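Dretov Wall Rail Kit, 600 mm: Review After a Long Stretch in the Laundry Room

Posted Sep 29, 2020

I bought the Dretov rail kit in January, when the shelf above our washer came off the wall for the second time. The shelf was particleboard on two small brackets and it had been holding a full bottle of detergent, so I can't blame the shelf. I wanted something that could be moved around after it was up. The kit cost $60 from Sungate, with shipping included, and it took a little over a week to arrive.

In the box you get one rail 600 mm long, end caps, a wire basket, a hook rack, wall plates, screws, plastic anchors and a hex key. There is a sheet of instructions with drawings and no words. The drawings are fine until you reach the wall plates, which are shown from behind in one step and from the front in the next with nothing to tell you they were flipped. I put the first one on upside down. If the slot is at the bottom, it's wrong.

The anchors are poor. They are the soft gray kind that fold up when you push them into drywall. I threw them out and used toggle bolts from the hardware store, which added a few dollars. On the side where I could hit a stud I used a plain wood screw and no anchor at all. Our laundry room is drywall on two sides and tile over cement board on the third, and the rail is on the tile. Drilling the tile took most of an afternoon. Put painter's tape over the spot, start slow with a carbide bit, turn off any hammer setting, and stop now and then to let the bit cool. Once you're through the tile you can switch to a regular bit.

The rail itself is the best part of the kit. It's anodized aluminum, straight, with clean edges and no burrs in the slot. Accessories slide in from the end, so leave some room at one side or you'll be taking the whole thing down to add a hook. I left a gap the width of my hand and that has been enough. It doesn't bow in the middle with the basket loaded. I checked it with a level when it went up and again last week and it reads the same.

The basket weighs 314 grams on my kitchen scale and feels light for its size. I was worried about that at first. The white coating has held up well except at the two points where the wire rubs on the rail, and there it has worn down to bare metal. No rust so far. A dab of clear nail polish would probably take care of it. I'd look hard at the mesh before buying any basket for a laundry room. A wide grid lets clothespins and small caps fall through, and you end up lining it with cardboard, which gets damp and ugly. A fine mesh holds small things without a liner and still lets air through. It does collect lint, and lint in fine mesh is a nuisance to get out. I use an old toothbrush.
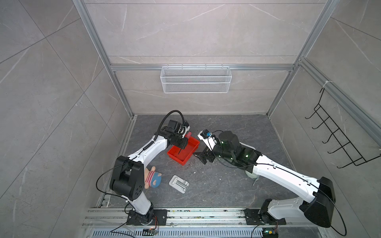
Zip ties were the fix for the hook rack, according to one reader who wrote in after my first notes on this kit. The clip that came with the rack kept popping loose every time a coat came off it, so the reader cut the clip off, ran a tie through the wire and around the rail, and hasn't had to touch it since. The same reader thought the basket should sit a lot lower than Dretov's drawings suggest, low enough to see into it without standing on your toes.

I agree on both points. My clip lasted longer, but it did go in the end, and I used a tie as well. It doesn't look as neat. I'd still take it over a clip that lets go, and a tie in the same color as the rack is hard to notice. Pull it snug and trim the tail flush with nail clippers, or the cut end will scratch your wrist when you reach past it.

As for height, the drawings put the rail at eye level. With the basket hanging from it that would be all right for a tall person. I'm not tall. I set mine at shoulder height and can see what's in the basket from the doorway. The trade-off is that a long hanger on the hooks now touches the top of the dryer. I moved the hanger.

The hooks are short. They turn up at the ends just enough to hold a key ring, a dustpan with a loop or a cleaning cloth. A winter coat will stay on if you hang it by the loop, and it will slide off if you hang it by the collar. An apron is fine. Don't plan on an ironing board. For that you need a proper wall hanger.

I also tried the Nustholm version, which a lot of people will be comparing this with. I had it on loan for 3 weeks and put it up on the drywall side. The Nustholm rail is steel with a white finish and it's heavier. The anchors in the box were good enough to use, and the instructions have words. The basket is deeper, with a wide grid, and I lost a stain stick through the bottom of it on the first day. The hooks are longer and I liked them better. But the accessories lock in place with a small screw on the underside, and moving one means getting out a screwdriver and working by feel. With the Dretov I slide things over with one hand while holding the laundry in the other – and I do move them, more than I expected to.

If your things will go up once and stay there, the Nustholm is the sturdier choice. For a small room where the layout keeps changing, I'd buy the Dretov again.

A few notes on cleaning. The rail slot fills with dust and dryer lint. A cotton swab gets it out, or the narrow end of a vacuum hose. Don't use anything oily on the rail to make the parts slide better. I tried a drop of sewing machine oil and it turned into gray paste within a month. Dry is better. The end caps press in and can be pulled out with fingernails.

Extra baskets are sold separately and I think they're overpriced for what they are. Sungate had them out of stock all summer. Extra hook racks were easy to find. A longer rail is listed on the Dretov site, but I haven't seen it for sale anywhere, so if you need more length you will be putting two rails end to end. The joint isn't smooth enough to slide a basket across. You have to lift it off one rail and onto the other.

Good: straight, stiff rail. Easy to rearrange. Fine mesh basket that holds small items.

Bad: useless anchors, weak clip on the hook rack, coating wears where the basket touches the rail.

I'd give it four out of five with your own hardware, and three out of five if you have to use what's in the box.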